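Cuaderno de taller, compras y proveedores
2023-06-06

Bueno, por fin me siento a pasar a limpio lo de Timance, que llevaba días en papelitos (perdonad los que venís detrás). La oferta nueva de soportes de motor ya está en Rasteo, pliego 1704, y la he leído dos veces con el café delante. El precio de pieza baja un poco, cosa que se agradece, pero el utillaje lo cargan aparte y el transporte desde Dokthorpe no aparece por ningún lado. Les he escrito con todo el cariño del mundo para que lo desglosen.

De Usmani seguimos con la referencia 107, la del casquillo largo. Llegaron 9 muestras y tres traen el chaflán por el lado que no es. Las he dejado apartadas en la balda de cuarentena, con su etiqueta naranja; por favor, que no vuelvan al cajón bueno, que luego nos volvemos locos buscándolas. Mi impresión es que trabajan con el plano de noviembre, el anterior a la revisión. Si es eso, tiene arreglo fácil y hasta me alegro.

También he estado dándole vueltas a lo de tener dos proveedores para el soporte. A mí me gusta la idea, aunque duplica las homologaciones y el banco de ensayos ya va justito.
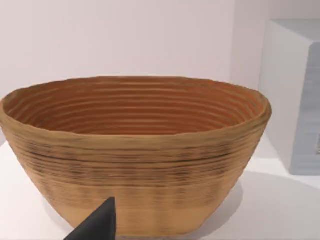

Render: cuenco ovalado con estrías, en tonos tostados.

Pendiente: respuesta de Timance sobre el transporte, mandar el plano vigente a Usmani y pedir hueco en el banco. Ah, y cambiar el tóner de la impresora de etiquetas, que las últimas salen clarísimas.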